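[取件单元列表] 回复：三号取件单元的夹爪又开始“挑食”了
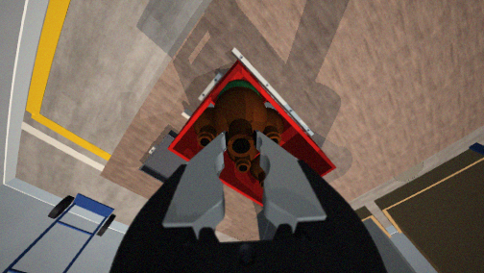 一、先说结论，省得大家往下翻

Định Tiêu，还有各位：

结论是夹爪没坏，别再拆了。问题出在工具坐标系，外加指根的两颗螺钉，外加我去年写的一份交接说明。最后这一项我本来想含糊过去，可惜文件历史里有我的名字。

顶上那张是仿真里腕部相机的视角，夹爪停在红色料箱上方，两根手指分在那个锈色铸件中间管口的两侧。Định Tiêu 问“为什么仿真里对得好好的，到了现场就歪”，我就从仿真这边讲起。

二、原来的邮件

Định Tiêu 写道：

> 各位好，
>
> 三号单元从昨天下午起，抓阀体的时候老是往一边蹭。换了新的指片以后反而更明显。我做了这几件事：
>
> 1. 重启控制器。没用。
> 2. 重新标定相机。没用，而且花了一上午。
> 3. 把夹爪整个拆下来，擦干净，装回去。蹭得更厉害了。
> 4. 对它说了一些不适合写在列表里的话。暂时看不出效果。
>
> 仿真里用同样的程序跑，手指下去的位置很正。我现在怀疑是夹爪本体的同步机构磨损了，左右两指走的行程不一样。Wukent 那边报的更换周期很长，长到我可以先学会一门乐器。
>
> 下单之前想问一句：有没有人遇到过？是不是可以先试试别的？
>
> Định Tiêu

三、为什么不是同步机构

同步机构磨损的话，症状应该跟着开合走：张得越大，偏得越多，合拢以后中心也不对。可是你附的日志里，偏移从头到尾几乎是一个固定值，张开、半开、合拢都一样。一个磨损的机构不会这么有原则。

固定偏移，先查坐标系，再查安装面，最后才轮到怀疑机械本身。这个次序是我用两套白换的夹爪学来的，财务那边至今还记得。

我昨晚远程看了你们的配置。三号单元的工具坐标系还是旧指片那一版，新指片装上以后没有更新。仿真模型用的是新指片，坐标系也是新的，所以仿真里当然很正。它一向都很正，它连灰尘都没有。

四、安装指片的正确步骤

以前的交接说明里写的是“更换指片后检查坐标系”。“检查”这个词是我写的，现在看来约等于“看一眼，点点头”。请改用下面这套。

1. 机器人切到手动，走到维护位，断开夹爪气源，泄压。压力表归零以后再伸手。

2. 拆旧指片之前，在指片和指根上各划一道记号。左右不要混。它们看上去差不多，但安装孔的配合是分左右的，装反了也能拧进去，这正是设计上最恶毒的地方。

3. 清理指根的安装面。用无绒布加少量清洁剂，不要用压缩空气吹。锈屑和铸砂会被吹进导轨，然后你就真的要去学乐器了。

4. 装上新指片，先用手把螺钉带到底，不要上扳手。让夹爪低压合拢一次，夹住标准块，让指片自己找平，再交替拧紧。一边一次拧死的话，指片会带一点角度，肉眼看不出来，铸件看得出来。

5. 扭矩按指片随附的卡片来。卡片丢了就去 Brerow 的资料柜里找，第二层，压在一盒没人认领的扎带下面。不要凭手感。我们部门的手感历来分两派，一派拧滑丝，一派拧不紧。

6. 重新做工具坐标系。用尖锥四点法，四个姿态要拉开，腕部至少有两个姿态要明显翻转。四个点都挤在差不多的方向上，软件照样给你一个很漂亮的残差，完全没有意义。

7. 新坐标系存成新编号，旧的不要覆盖。注释栏里写指片型号和你的名字。对，写名字。

8. 在程序头上确认引用的是新编号。这一步就是你们这次漏掉的。

五、关于你拆装之后“蹭得更厉害”

这句我单独看了很久。坐标系没动，拆装一次却变糟，说明安装面上还有第二个问题。Giang Khổng 今早去现场替我看了一眼，右侧指根的两颗螺钉长度不一样，其中一颗是从别处借来的，拧到底时先顶住了孔底，并没有把指片压实。所以指片是靠信念固定在那里的。

换成同样长度的两颗就行。备件盒里有，标签上写的是 Narnance 支架用，规格是一样的，我对过图纸。顺手把标签改了吧，这个误会已经养活了好几个季度的临时采购。

六、接近姿态也要改一改

这件事和故障没有直接关系，但既然都翻到这里了。

现在的程序默认从正上方直下，张开量固定。铸件放得端正时没事。可这种阀体四面都伸着管口，随便转一个角度，指尖下去的位置就可能正好落在旁边的管口边缘上。仿真里那一帧就能看出来，中间的管口夹在两个指尖之间，左右两侧各有一个出口挨着手指，右边那个还被手指挡掉了一部分。那个姿态往下走，余量不会多。

我的建议：

接近点抬高，在箱沿以上先停一下，读一次位姿，再决定腕部转多少。手指尽量避开侧面的出口，去找主体上比较完整的面。

张开量跟着铸件朝向走，别用固定值。料箱内壁也要算进碰撞模型，靠近箱角时尤其要算。你们目前的模型里，箱子只有底，没有壁，属于比较乐观的一种箱子。

下降的最后一段降速，力传感器阈值单独设，触发后原路退回，不要横移。横移会把铸件一起带走，上回在 Đoàn 线上已经有人用这个办法给料箱换过位置了。

七、验收

改完之后先空跑，再用一个铸件，换几个朝向，慢速跑一遍。没有异响再放到正常速度。程序计数器清零，连续跑满 1,000 次抓取再签字，中间如果有任何一次力传感器报警，从头来。我知道这很烦。上次有人跑到 323 次觉得“趋势不错”就签了，后面的事情在列表归档里，标题很长，全是大写字母，大家有空可以重温。

签字之前把下面几样东西发到列表：

新坐标系的编号和残差
指根螺钉的扭矩记录
力传感器的报警日志，空的也要发
旧指片放在哪里

最后一项不是开玩笑，旧指片还能修，麻烦不要再拿去垫桌脚。

八、保养周期

指片的例行检查，原来的表上写“视情况”。我把它改成每 31 个班次一次，内容是看磨损、查螺钉、用标准块复核一次坐标系。只复核，不必重做，超差了再重做。新表已经放进共享目录，旧表我改名叫“旧”，没有删，怕有人对它有感情。

Wukent 那张询价单先撤了吧。万一螺钉和坐标系都弄好以后还是歪，我请你喝咖啡，再陪你一起拆同步机构。

另外，十二月停线检修的时候我想把二号单元也照这个办法过一遍，那边的指片是同一批换的。Giang 说二号目前“没人抱怨”，我听了并没有放心多少。谁手里有二号最近一次的坐标系备份，请直接回到列表里，不要单独发给我，我的邮箱你们是知道的。

交接说明的新版今天下班前传上去，“检查”两个字已经删了。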